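Aug 29, 2018

# Rudano rail pass, five-trip version: is it worth the bother?

I bought the Rudano pass because the woman at the ticket window in Brokberg told me everyone does. That should have been my warning. It's sold as the relaxed way to see the lake country by train: five trips, any day, any line, one card, no fuss. I used all five trips, and I have some doubts about the "any" part.

The card costs 100 euros. My first two rides were Brokberg to Clommont and back, and at the window those would have cost me 11 each way. So after two trips I had used up 22 euros' worth of travel and two-fifths of my pass. You only come out ahead if every ride is a long one, and the brochure keeps that pretty quiet. It does have a lovely colour photo of a viaduct that, as far as I could work out, no passenger service crosses.

Then there are the supplements. The panorama train is covered, but the seat is not. A seat reservation is 5 euros, and the conductor, a polite man whose badge read Gerrit Coppens, told me I was welcome to stand in the vestibule for free. I paid. The windows were clean and the heating worked, and I'll admit the stretch after the second tunnel is as pretty as anything I've seen from a train – for 20 minutes, anyway. The rest is sidings and the backs of warehouses.

Activating each trip is a nuisance too. You have to write the date in ink before boarding, then have the card stamped at a yellow post on the platform. At Clommont the post was out of order. I was told to get a handwritten note from the station office, which closes for lunch.

What I did like: the card isn't tied to one name, so two of you can share it on the same train and use two trips. Staff were kind all the way through. The snack trolley takes coins and the coffee is drinkable. The small stations on the Juntunen branch have proper benches and shade, and bikes travel free outside the morning rush.

Would I buy it again? Only with three or more long rides already marked on the map. For a few day trips out of Brokberg, pay at the window and keep your change.

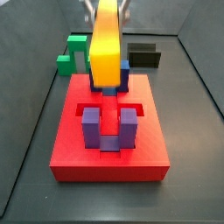
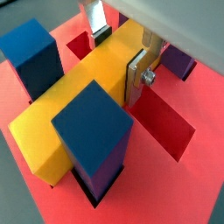

Nele Geerts wrote in to say I'd been too hard on the seat fee, as she reserved online the night before and paid nothing extra for the panorama train. She went in September last year, so the rules may have changed. She agreed about the stamping posts, though, and says the one at Clommont was broken then as well.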